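Bench Setup Tips for a Two-Handed Bottle Rig

These notes cover the table, cabling and props for a two-arm humanoid build in a shared workshop. They assume arms that already move under teleoperation and hands with individually driven fingers. Controller tuning is on a separate page.

Table surface

Use one continuous board under the whole reach of both arms. A joint between two boards will catch a fingertip sooner or later. We use a green top because it separates well from orange, gray and black in the head camera view. A matte finish is better if you have the choice. On a smooth top the ceiling lights leave pale patches, and bottle caps are hard to segment when they fall inside one.

Fix the board to its frame before calibrating. If it shifts, the table height has to be taught again.

Choosing practice bottles

Buy several of the same bottle. Mixed shapes hide grip problems, and a failed grasp could be the bottle, the hand or the pose. Strong body color with a clear cap gives the camera an obvious body and leaves the cap as the difficult part. Keep the printed labels on. They show rotation in the grip when you review the recording.

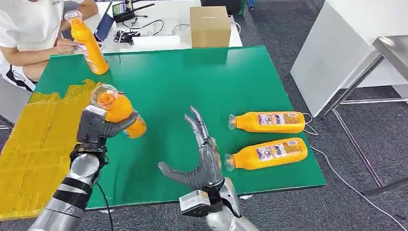

Left hand closed on a bottle held at a slant, right hand open. Two of the other bottles lie parallel with caps to the left.

Start with bottles lying down. An upright bottle tips if a finger brushes it early, and a tipped bottle rolls. Lay them parallel with all caps facing the same way, and leave a finger's width more than you think you need between them. Add upright bottles after the side grasp is reliable.

Set the closing force on an empty bottle first, then recheck it full. A force that holds a full bottle can dent an empty one.

Covering the tape side

Packing tape makes a serviceable cover for a pad at the end of the table. Overlap the strips and press each one down from the center outward. Trim loose flaps along the edge nearest the hand. Wrinkles are acceptable where nothing has to be picked up.

Replace the tape when the overlaps start to lift. Peel it slowly at a low angle.

Cables

1. Leave slack at the wrist for full rotation in both directions, then add a little for the elbow. Ustyna Derkach cut her first set to the exact length at rest and had to remake all of it.

2. Check where the wrist cables hang at the lowest hand position. A hanging loop can hook the front edge of the board.

3. Tape down any cable that crosses the floor before the arms are powered. White cable shows up well on gray carpet.

4. Keep loose cable off the work surface. A thin lead near a bottle base can be dragged along with the bottle.

5. Label both ends. Our left wrist harness is 801 and the right is 688, marked on sleeves at the plug and at the controller.

Handing over between hands

Teach the receiving hand first. Open the fingers, turn the palm up and slightly inward, and store that as a named pose. Bring the holding hand to it with the bottle near vertical. Release only after the receiving hand reports contact on at least 3 fingers. Aarne Turunen runs this at one quarter speed until it has passed 5 times in a row, and resets the count on any slip.

Keep the other bottles clear of the path between the hands. Check the back of each hand as well as the fingers, as a wrist-mounted module sticks out further than the knuckles and will knock over whatever is behind it.

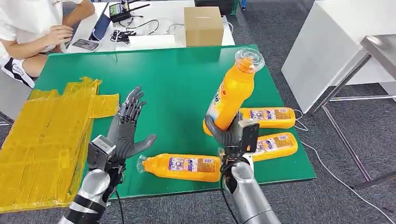

Operator position

Sit on the far side of a second table, with the laptop within reach and the stop button nearer than the laptop. Stay outside the reach of the arms when they are enabled. Power down before leaning in to reset a bottle.

Last revised 25 October 2026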